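Search this site
Search

Visit to the Cliton Handset Repair Center, Faltcombe

28 Oct 2023

Our group of 12 members was received at the Cliton center in Faltcombe by its service manager, Paavo Räsänen. The site repairs smartphones of all major makes and opened to visitors in May.

Mr. Räsänen reported that 239 phones had arrived the day before our visit, most with cracked screens or worn batteries. A battery change takes about 51 minutes, including checks. Water damage is sent on to the Drostska branch — a delay customers should expect.

Members asked about spare parts for older models. These are kept for as long as suppliers allow, and a second store is planned in Cáceres.

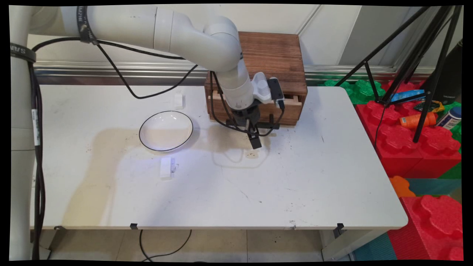
Requests to join the next visit should be made in writing to the office.

Shares 2 | Comments 0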